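Sodness Tabletop Objects - data card
Version 2, last updated 31 Jul 2023

What's in it

Sodness is a collection of pictures of ordinary household things on tables: lamps, tubs, boxes, trays, the stuff that gathers on a desk when you stop paying attention to it. There are 2,000 pictures in this release, sorted into 20 folders by the main object. We love this material! A plain plastic tub changes completely with whatever you put in it, and see-through ones are the best of the lot, with the colour of the plastic washing over everything inside.
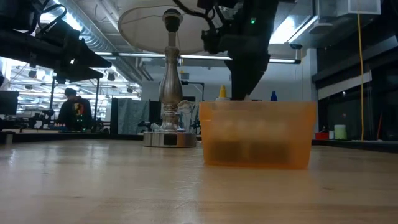

Lamps get a folder of their own, and so do coloured containers. If a picture has both, it goes under containers and the lamp is listed in the second column of the index file. Shiny metal, pale shades and tinted plastic are all marked in the notes column, so you can pull them out quickly.

Labels

Each row has the file name, main object, other objects, colour, surface and notes. Things seen through plastic are labelled by shape and shade only (dark, blocky) unless they can be named with certainty. Please don't guess when sending corrections - "unknown" is a perfectly good label.

Changes since March

- 9 new lamp pictures
- "tub" and "bin" merged into "container"
- Fellaseck folder renamed to match the index

Known gaps

Very little glass, and hardly any fabric. More is on the way from Clalmont.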